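4. Setting up the shared tool library

Section 4 of the Wodandale house guide. Read section 3 (keys and alarm) first or none of this works.

4.1 Before you start

You need: the stock book, the label printer, a roll of the wide tape (not the narrow, it peels), a marker, the cupboard key. Allow a whole morning. Start by 9 if you want lunch.

Note: label printer eats batteries. Take the spare set out of the desk drawer now.

4.2 Making the categories

1. Open the stock book at the first blank spread.
2. Write the category letters down the left margin. H for hand tools, G for garden, P for painting, E for anything with a plug.
3. Leave a full page per letter. Two for H. It always fills up first.
4. Odd things go under X. Don't invent a new letter for one odd thing.

Note: Prisamthorpe use colors instead of letters. If you get a loan from them with a green sticker, leave the sticker on and write our letter next to it.

4.3 Labeling

1. Wipe the handle. Dry cloth, then the tape. Tape won't hold on grease.
2. Print the label: letter, number, WODANDALE. All caps.
3. Wrap it round the handle once, overlap the ends, press hard.
4. Too small to wrap? Tie-on tag.
5. Copy the number in to the stock book straight away. Not later.

Caution: never put tape over a vent, a switch or a rating plate. If the only flat spot is the rating plate, use a tag on the cord.

4.4 Opening a loan account

1. Get name, phone, street. Proof of address for new members only.
2. Take the deposit. 40 for plug-in tools, nothing for hand tools.
3. Write the receipt number on the card and in the book. Both.
4. Read them the return rule out loud. Loans run 7 days, one renewal, by phone is fine.
5. Member signs. You sign.

Note: deposits go in the blue envelope, not the tea money.

Households under the Krūmiņa scheme don't pay a deposit. Check the list inside the cupboard door. Name on list = no deposit, still needs a card.

4.5 Returns

1. Find the card before you take the tool. Much quicker than after.
2. Look it over in front of the member. Cracks, missing guards, frayed cord.
3. Anything wrong, write it on the card while they're standing there.
4. Tick it back in, give back the deposit, get a signature for the cash.
5. Put in the returns bin. Not on the shelf yet.

Caution: blades go back in their sleeves first. No sleeve, fold cardboard over the edge and tape it. Do not drop a bare blade in with the rest. 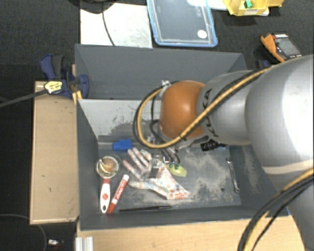 4.6 Sorting and re-shelving

1. Sort at closing time, every session, even if its only a few bits.
2. Heavy things out first, then small things, then sweep up loose screws into the jar.
3. Match each number to the book. No number, goes on the X shelf with a note saying when it came in.
4. Plug-in tools wait on the test shelf until Pierina Bassi has signed the tag. No tag, no loan. Doesn't matter who's asking.
5. Hand tools straight to their hooks.

Note: Sastby borrow in bulk every May for their cleanup. Pull their list early, box it, keep the box by the door.

4.7 Closing down

1. Count the envelope, write the total, initial it.
2. Printer off, batteries out.
3. Lock the cupboard. Try the handle.
4. Key back on its hook in the kitchen.

If the alarm panel shows a fault go back to 3.6. For lost items and late fees see section 5.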